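4.2 What the rules leave out

Most of the written guidance we collected for demonstration recording deals with the start and the end of an episode. The Hombridge handbook gives two pages to the reset state and one line to everything that follows. The Muneck checklist is longer, but 30 of its 37 items can be ticked before anyone touches a gripper. We do not dispute that a clean start matters. We doubt that it matters as much as the authors of these documents seem to believe, and we could find no test in either text to back the claim.

The drawer task shows the trouble well. On paper it is simple: open the drawer, move one small item, close the drawer. Both documents define "open" as a single state. Neither says how far the drawer must come out, whether a half-open tray counts, or whether the operator may leave it open while doing something else. Schmieder, who reviewed our first round of labels, marked the same stretch of an episode as "opening" on one pass and "open" on the next. We do not hold this against him. The rule gave him nothing to decide with.

A second gap concerns the hands. The Muneck text asks that "the operator's body be kept out of view where practical." With hand-held grippers used as a pair, each camera is likely to catch the other tool and the hand on it for at least part of the episode. A rule that is broken in the normal course of work is a wish, and reviewers soon learn to skip it. In our own review, the item was left blank in 39 episodes and failed in none.

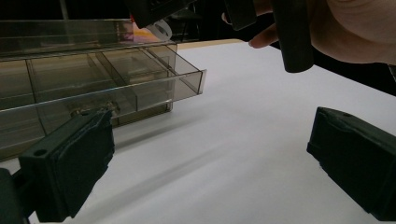
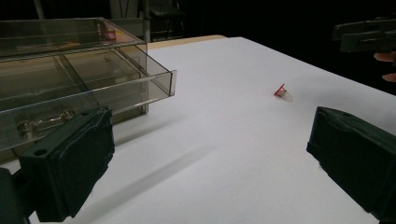 Figure 3. Views from hand-held gripper cameras during the drawer task. In both, the drawer tray is pulled out over the table and part of the other operator-held tool can be seen at the upper right. The small item with the red top lies on the open table in the second view.

Hollmann has argued in our meetings that such cases should be settled by a strict rejection policy: any episode with a visible hand, or with a drawer position outside a fixed band, is thrown out. We tried this on a batch of 500 episodes and gave it up. The rejected set was full of ordinary, competent work, while several episodes with clumsy regrasps passed because they happened to meet the written limits. Strictness did not repair a rule that was measuring the wrong thing. It may be that a better band exists, but we have not seen a method for choosing one that does not begin with someone's taste.

There is also the matter of shadows and see-through parts. The Strobel guideline, the most recent of those we read, tells sites to "avoid transparent objects and strong shadows." Many household organizers are made of clear or tinted plastic, and a lamp over a white table will throw shadows from any tool held above it. A site that followed this advice to the letter would produce tidy recordings of a kitchen or office that few people own. We would prefer that lighting and materials be recorded as conditions and left in the data. The reader of the data can then filter them, and can check whether the filter made any difference.

We therefore propose three modest changes, and we make no large claims for them. First, a drawer or lid state should be labeled by what the next step needs: the tray is open enough when the item can be placed without touching the rim. Second, the rule on visible hands should apply only to hands that touch the task object directly. A hand on its own tool should be noted once per session and otherwise ignored. Third, any checklist item that goes a whole month without a single failure should be reviewed and, unless someone can defend it, removed.

The third change met the most resistance at Breseo, where the checklist is tied to the way sites are paid. Managers there feared that a shorter list would look like a lower standard. We understand the worry, but a long list of items that always pass tells the buyer very little about the recordings. Whether our own wording holds up any better is an open question. Two reviewers using the revised text still disagreed on when a drawer counted as closed, and we have kept their labels side by side in the release so that others can judge the dispute for themselves.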